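4. Tri et rangement des boutons-poussoirs et des blocs de contact

Cette section décrit comment trier les petits composants électriques du coffret Alska et comment les ranger dans le meuble à tiroirs. Lisez toute la section une première fois avant de commencer. Le vocabulaire est celui de la section 2.

4.1 Avant de commencer

Choisissez une table large et stable. La surface doit être propre et sèche. Une couleur unie est préférable, car les petites bagues se perdent facilement sur un plan à motifs.

Il faut préparer :
- le meuble à tiroirs, avec son plateau incliné ;
- les étiquettes Fludinow fournies dans le sachet ;
- un chiffon sec, qui ne laisse pas de fibres ;
- un multimètre avec fonction de continuité.

ATTENTION. Les composants doivent être débranchés de toute source d'alimentation. Ne triez jamais un bouton qui est encore relié à une armoire électrique, même si l'armoire est à l'arrêt.

4.2 Mise en place du meuble

1. Posez le meuble à plat, à 3 cm au moins de tout autre objet.
2. Vérifiez que chaque tiroir s'ouvre et se ferme sans forcer. Si un tiroir accroche, retirez-le complètement et remettez-le dans ses glissières.
3. Orientez le plateau incliné vers l'avant de la table, donc vers la personne qui trie.
4. Laissez libre la zone devant le plateau. Elle sert à poser les pièces qui attendent.

Note : le plateau supporte une charge de 1350 g. Au-delà, le meuble peut basculer vers l'avant quand les tiroirs sont vides.

4.3 Tri des pièces

1. Sortez les composants du sachet et étalez-les sur un seul côté de la table. L'autre côté reste disponible pour les pièces contrôlées.
2. Prenez les boutons-poussoirs un par un, par le corps et non par la tête colorée.
3. Regardez si le bloc de contact est bien fixé. Une tête qui tourne librement sur son bloc doit être reverrouillée (voir section 3).
4. Mesurez la continuité, bouton relâché puis bouton enfoncé. Notez le résultat sur la fiche Biswas.
5. Posez la pièce contrôlée sur le plateau.

Un bouton avec son bloc de contact ne tient pas toujours debout. Il est permis de le coucher sur le côté, à condition que les bornes ne touchent pas une autre pièce métallique. 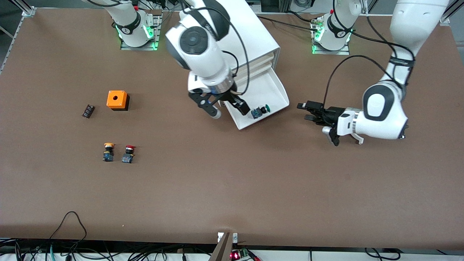

Fig. 4-2. Meuble à tiroirs et plateau incliné. Bouton-poussoir à tête verte couché près du coin avant du plateau.

4.4 Rangement dans les tiroirs

1. Collez une étiquette sur la façade de chaque tiroir avant de le remplir.
2. Rangez les pièces lourdes dans les tiroirs du bas.
3. Ne mélangez pas les boutons complets et les blocs de contact seuls.
4. Fermez le tiroir à la main, doucement. Une fermeture brusque peut séparer la tête et le bloc.

PRUDENCE. N'ouvrez pas plusieurs tiroirs en même temps.

Les pièces de rechange se commandent chez Grokus, sous la référence 87 pour le tiroir seul et 2000 pour le meuble complet. Indiquez toujours la couleur souhaitée sur le bon de commande.

Suite : section 5, Montage des boutons sur la platine.

3 partages · 0 commentaire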